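How Do Robots Pick Up Laundry?

A robot's hand is called a gripper. At the Mustero lab in Gurnberg, engineers test grippers on a chore you may know: doing the wash.

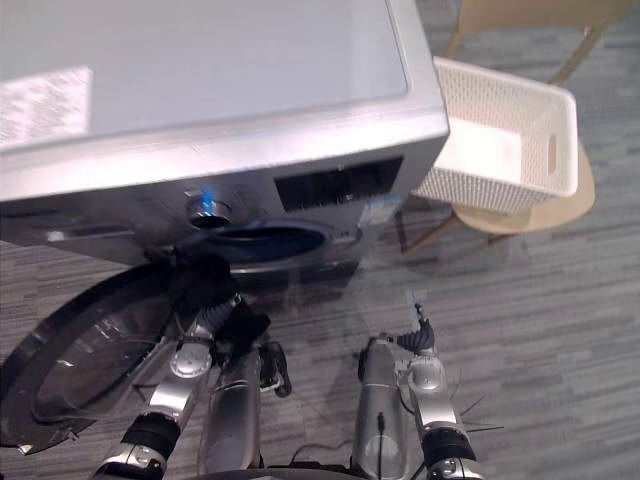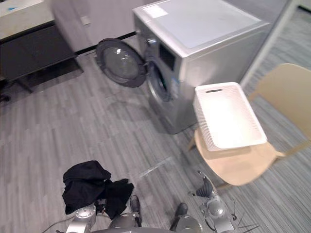
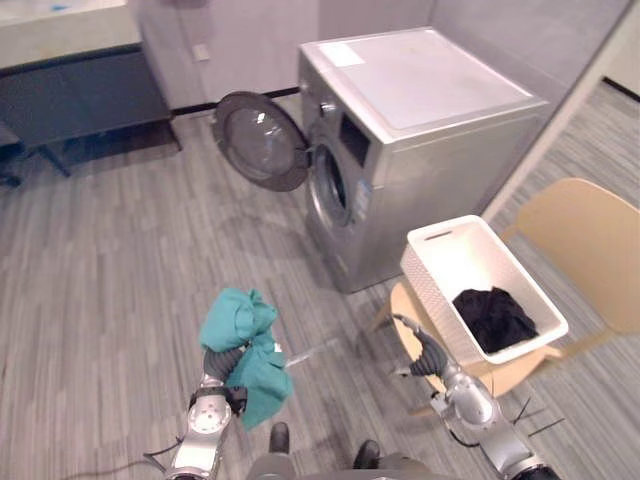
A washing machine, a basket on a chair and two robot arms

Cloth is hard for a robot. A block keeps its shape, but a shirt folds and slides. The gripper has to pinch hard enough to hold it and still not tear it.

The Mustero team compared two grippers, called Alilau and Muñoz. Each one got 10 practice days in March and tried to lift clothes over 900 times. A lift counted only if nothing fell on the floor.

Alilau has a wide pinch. It did well with big, thick things like towels. Muñoz has a narrow pinch. It was better with socks, but it needed 63 extra tries with towels.

Cameras matter too. A camera up high can see into a basket. It can't always see what is under the gripper, so the team wants to try a small camera on each wrist next.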